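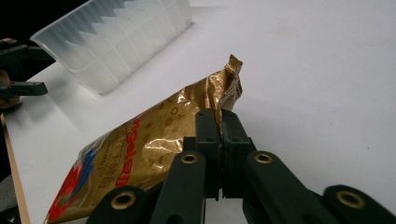
3.2 Collecting the pouch demonstrations

We started with the foil pouches, mostly because we thought they would be easy. They went straight to the bottom of our success table and stayed there for most of April, so this section spends more time on them than on the boxes, tubs and bottles put together.

All the demonstrations for the Drovar set were recorded with hand-held grippers, one in each hand, with a camera looking down over the fingers (Figure 4 shows the view from one hand, with the tip of a gold yeast pouch held between the fingertips). I did a fair share of the recording myself and I'd recommend it to anyone who plans to train on this sort of data. You learn very quickly which movements feel natural through the tool and which ones you only manage by cheating with your elbow!

The task is simple to say out loud: pick a pouch up off the white table and put it in a compartment of the divided tray. Doing it is fiddlier. Foil doesn't spring back the way a carton does, so each grasp leaves a dent or a crease behind, and the next grasp has to cope with a slightly different object. By the end of a session at Daltley our pouches looked as though they had been sat on. We argued for a while over whether to swap in fresh ones every morning and in the end we didn't, apart from the ones that split (yeast gets everywhere, be warned).

We recorded 1,990 pouch demonstrations in total. Of these, 47 were thrown out because the pouch left the camera's view for too long or the recording stopped early. We kept the fumbles. If somebody pinched the crimped edge, lost it and went back for a second try, that stayed in as one demonstration, and we come back to what this did to the policy in Section 5.

Where to pinch was left up to the person. Our first written instructions asked for a grasp across the middle of the pouch, and those early trials were miserable to record, with the foil skating away over the tabletop as the fingers closed. Once we dropped the rule, people drifted towards the corners and the sealed ends, where there is a thin edge to get hold of. A corner grasp does leave the rest of the pouch hanging and swinging, and that makes the placing half of the job harder. I still think it was the right trade.

The shiny surface worried us more than it needed to. Highlights jump about on the folds whenever the hand moves, and the printing on a crumpled pack is often only half readable, so we expected the image encoder to struggle. We trained one version on 1,000 demonstrations with the room lights left alone and another on the same number with a diffuser over the table, and then ran 100 trials of each on the Rathjen arm. The gap between them was too small for us to make anything of, and we went back to plain room lights for the rest of the collection.

Labels were added afterwards in Zorkano, our own annotation tool. Each demonstration gets a start, a first contact, a lift and a release. First contact is the awkward one with foil, as a pouch can shift before it is properly held, and two of us labelling the same clip would often disagree by several frames. We settled on the moment both fingertips touch the material, whether or not the grasp then holds.

Figure 4. Corner grasp on a foil pouch, seen from the camera on the hand-held gripper. The tray is at upper left.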